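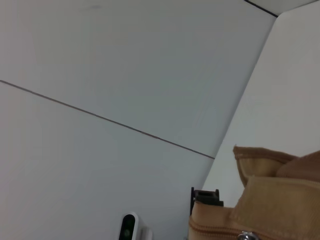 Delphine Yazzie wrote:

> I've been stuck on the Ferreira crossword book since Saturday and
> I'm starting to wonder if the clues got harder after the first
> section or if I got worse. Does anyone else find the later puzzles
> lean a lot more on wordplay? I can do the straight definitions fine.
> It's the ones where half the clue is a hidden anagram that lose me.
> Is there a trick to spotting them, or do you just stare?
>
> Also, is anybody keeping a list of the abbreviations? I keep
> forgetting the same ones.

Delphine, you did not get worse! The book really does change gears. The first 29 puzzles are mostly plain clues with a joke thrown in now and then, and after that it goes full cryptic with hardly a warning. I hit that wall too and put the book in a drawer for most of April. Then I picked it up again one evening, got four answers in a row, and I've been hooked ever since (my dinner burned, no regrets).

On anagrams: look for a word that suggests something is being mixed, broken, cooked, drunk or moved around. Then count the letters in the words next to it and see if they match the number in the brackets. If they do, write those letters in a circle on scrap paper, out of order. The circle helps me so much more than a straight line, I think my eye stops trying to read the original word. Take "Cooked pears for a javelin (5)" – "cooked" is your signal, "pears" has five letters, and out comes SPEAR. Once you've seen a few dozen of these they start to jump out at you, and it's such a good feeling!

The other thing that helped was finding the definition first. It's nearly always at the very start or the very end of the clue, so cover up one end with your thumb and read what's left. In the one above it's "a javelin" and everything before it is the machinery.

Yes to the abbreviation list. I have mine in a notebook, up to 90 entries now, and I'm happy to type it up for everybody. A few to get you going:

sailor = AB or TAR or JACK
doctor = DR or MO
quiet = P
loud = F
love = O
worker = ANT or BEE
flower = any river at all (it flows, groan)

Has anyone tried the Mustov collection yet? I borrowed it and the grids are lovely, very open, with long answers around the outside. The clues are a bit gentler than Ferreira, so it might be a nice one to run alongside. I'm on puzzle 12 and still missing 7 down, "Night bird's debts unpaid, we hear, briefly", which I'm fairly sure is a misprint. If somebody has a later printing, please check it for me.

Esperanza Bellamy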